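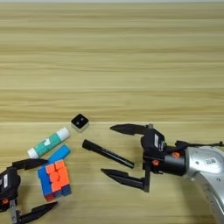 28 Jun 2018
Starting blocks, second go

Picked up where I left off with the loaner blocks from Triltside. Recap for Ketsara, who missed the last one: the sprinters have been complaining all season that the rear pedal slips a notch when they really load it, and Coach Grímsdóttir wants them sorted before summer camp. We have 14 sets. I've only had the chance to take apart two so far, and both had the same kind of wear, a rounded shoulder on the notch nearest the middle of the rail. It's exactly where everybody sets the back foot, so no big mystery there.

Block 686 (the one with green tape on the spine) is the worst of the lot. With the pedal in the fourth notch I could make it jump just by leaning on it with my knee. Fifth notch, fine. Sixth notch, fine. Tried swapping the pedal over from the other set and it still jumped, so it's the rail and I can stop blaming the pedals. Sorry, pedals.

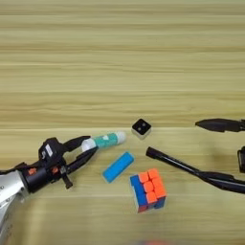
Next job was checking whether any of the rails are bent, because a bent one isn't worth filing. Loubna suggested a taut string down the middle, and that works, but the string kept walking off on me. What I ended up doing was lining the rail up with the grain on the light wood tabletop, the stripes go left to right in long bands and your eye catches a bow right away. It's a rough check only! The string still gets the final word. 686 is straight, the other one has a tiny bow at the spike end that I'd be happy to leave alone.

Then filing. I squared up the bad notch on 686 with the small flat file, a few strokes, try the pedal, a few more strokes. It's easy to take off too much, ask me how I know (last June, the blue set, may it rest in peace). Put the pedal back and leaned on it with everything I've got and it held 31 times in a row. On 32 I got bored. I'd still like Nesma to try it on the track with a real start, she hits the blocks a lot harder than my knee does.

Spikes: the ones that came with the Dunedeo kit are a hair too short for our surface. They hold in the dry but I don't love them. Ashraf says Belhaj sells a longer one with the same thread. Haven't ordered yet, want to see one in the hand first.
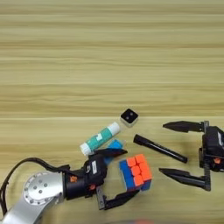
Hurdles

Quick one. Two of the Windon hurdles came back with the counterweights stuck at the girls' height. I got the first one moving with a drop of oil and some bad language. The second has a kink in the base tube and the weight won't go past it, so it's out of the lineup for now and leaning by the door with a note on it. Please don't anybody be nice and put it back in the rack.

Left to do:
- file the rest of the rails, worst ones first
- Nesma to test 686 out of lane two, spikes on
- ask Belhaj for one sample spike
- new rubber on the front pedals, Ketsara has the sheet and the good knife
- find out if Triltside wants its loaners back before camp or after

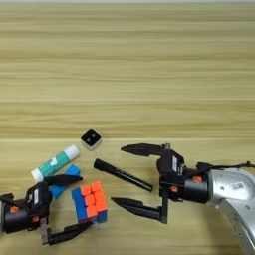
Wood table, gripper on each side, the right one open.

Vibeke stopped in at the end and asked if the sprinters could have 686 tomorrow. Told her yes, but keep off the fourth notch until Nesma has had her turn with it. I taped over the number so they'll remember.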